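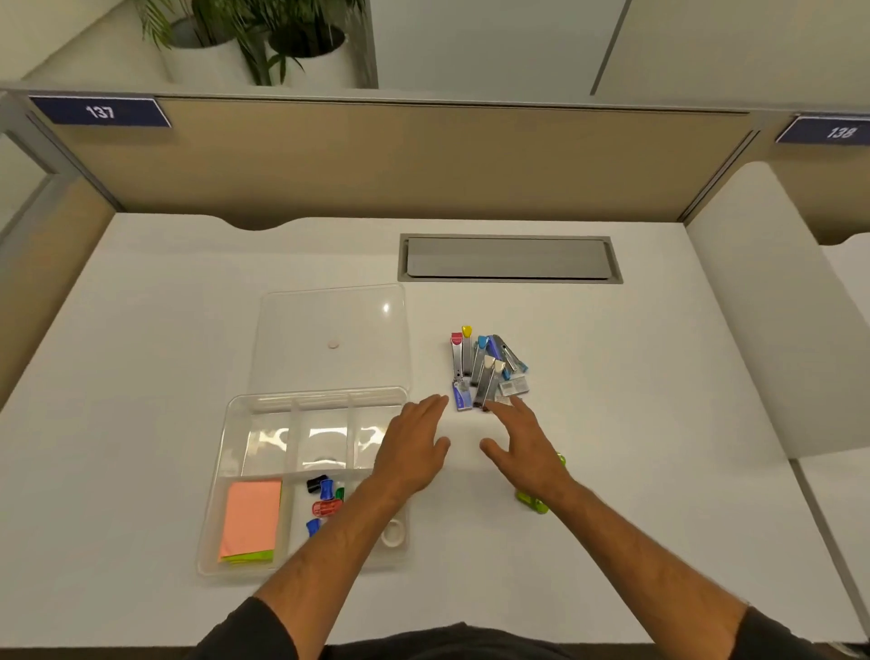 Fig. 1. Desk 137, stationery sort. Organizer box open, staplers and staples still out on the desk.

Section 4 -- Setting up the desk demo for open day

Read before you plug anything in. Covers the stationery sort only. The trolley demo is in section 6, the Brerkex arm has its own booklet.

What the visitors get: a person does the sort by hand, the Skuren unit does the same sort after. Then questions. 18 minutes start to finish, less if the group is small. Run the hand round first, every time. People need to know what the job is before they watch a machine do it.

4.1 Before the doors open

1. Desk surface clear. No cups, no phones, no lanyards.
2. Check the cable grommet at the back is shut, flap flat. Unit lead goes down the side of the desk, not through the grommet.
3. Organizer box on the left half of the desk. Lid right back, so it lies behind the box. Half open is no good, the Skuren will knock it.
4. Sticky notes front left. Binder clips in the compartment next to them. Tape in the front right corner.
5. Leave the narrow compartments along the back empty.
6. Staplers to the right of the box, in a loose heap, mixed colours. Staple boxes in with them. Don't line them up! A neat row makes the job look easier than it is and visitors notice.
7. Lights on full. Blinds down on the window side.

NOTE: Spare staplers and notes are in the drawer marked Flevau. Put back what you take.

CAUTION: Empty the staplers before the first group. Staple boxes stay closed and taped. Loose staples got into the gripper pads at the September run and it took most of the afternoon to clean out.

4.2 The hand round

1. Operator sits square to the desk. Sleeves up past the wrist. Plain dark top if you have one, it makes the hands easier to see on the big screen.
2. Start both hands flat over the desk, palms down. Hold for a slow breath. This is the start signal for the recorder, don't skip it.
3. Pick up one thing at a time. Either hand.
4. Staplers first, then staple boxes. Straight to the tray, no stacking.
5. Talk as you go if you can. Felicidad Yap does this very well, ask her to show you.
6. When done, hands back to the start position. Presenter stops the recorder.

NOTE: Forearms will cross the front of the box when you reach in. Fine. Just dont lean on it.

4.3 The Skuren round

1. Put everything back as in 4.1. Not exactly as before -- near enough.
2. Move the chair out. Wheel the unit up to the desk until the front bumper touches.
3. Lock both castors. Tug it to make sure.
4. Key to DEMO. Wait for the steady green light. Flashing green = still finding the desk, leave it alone.
5. Ask visitors to step back to the tape line on the floor.
6. Press START. One press. A second press pauses it and everyone thinks it's broken.
7. Let it finish. If it drops something, leave it. It will try again, up to 4 times, then skip to the next item.

CAUTION: Hands off the desk while the light is green. That includes you. Red button on the left side of the unit stops everything, and every presenter should know where it is before the first group comes in.

WARNING: Small children stay with an adult, behind the line. No exceptions for photos.

4.4 If it goes wrong

Light goes amber -- desk not found. Back the unit off, come in again straighter.

Code 37 on the display -- lid in the way. Key to OFF, push the lid right back, start from step 4.

Keeps missing the clips -- glare off the clear plastic, usually. Check the blinds. If that doesn't do it, turn the box a little.

Picks the tape when it should pick a stapler -- known fault with the current software. Say so. Visitors quite like it.

Nothing at all -- ring Casimiro Valcárcel on the desk phone. Carry on with the hand round and offer someone from the group a go while you wait.

4.5 Questions you will get

Does it copy the person? It learns from lots of hand rounds, not just the one they watched.

Is it faster? No. Not yet. Don't promise a date.

Can I have a go? At the hand round, yes. Not on the Skuren.

Who paid for it? Point them to the Manalastas leaflet by the door.

4.6 Closing down

1. Key to OFF, key out, key to reception.
2. Castors unlocked, unit back to it's bay, lead coiled on the hook.
3. Everything in the box, lid down.
4. Fill in the sheet: number of groups, stops, codes shown.

Section last changed 2021-04-01. Trolley demo follows in section 6, section 5 is still to come.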